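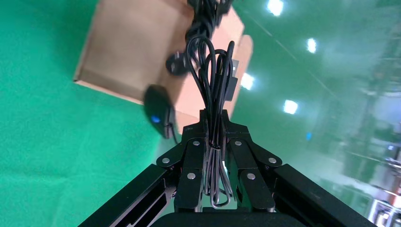
Cable held in the gripper, mouse hanging, open carton behind. Open day, Somora hall, Dreltwood.

Workshop Tips: Cords and Small Parts

Notes from the Somora open day
Jun 2, 2019

The Dreltwood open day had a two-arm robot working at a green bench for most of the afternoon. The job was sorting: corded items and odd parts, cardboard box and wooden box. I went to look at the arms and came home with notes on cable storage. What applies to a home bench is below.

Gather the loops before lifting

A corded mouse picked up by its body drags the rest of the cord with it. Take hold of the folded cord at its middle and lift the whole bundle. The plug and connector will hang free, so keep them clear of the box flaps. Lower the ends first, then the loops.

Fold, do not wrap

Long, narrow folds are easier to grip than a round coil and go into a box flat. Leave the last 2 inches before the connector straight. Do not wind the cord around the mouse or the power brick. The strain falls on the point where the cord enters the housing, and that is where most of mine have failed.

Use a shallow box for what you use often

A deep carton is fine for storage – less so for daily use. Fingers of any kind need room to open on both sides of the part. A shallow wooden box on the bench top gives that room. Keep one cable to a box if you can, with nothing under it. 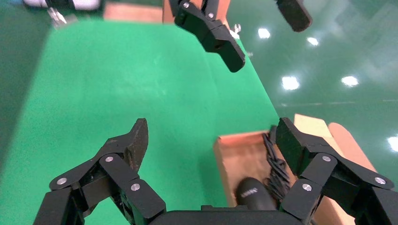

Bench surface

Choose one plain matte color. Black cord on bright green can be found at a glance; on my own dark bench it cannot. I have since painted a sheet of hardboard and the difference is plain. Two thin coats, sanded lightly with 200 grit between them.

Check the pivots

Any tool with jointed links wants its screws looked at on a schedule. The handout from Cordero gave 2,000 cycles for their demonstration unit. For locking pliers and bench clamps at home, twice a year is enough. I do mine in March and again in the fall. Snug, then stop – an overtightened pivot binds.

Next visit

Evthorpe has an open day planned with the same layout. Parking there is on the north side.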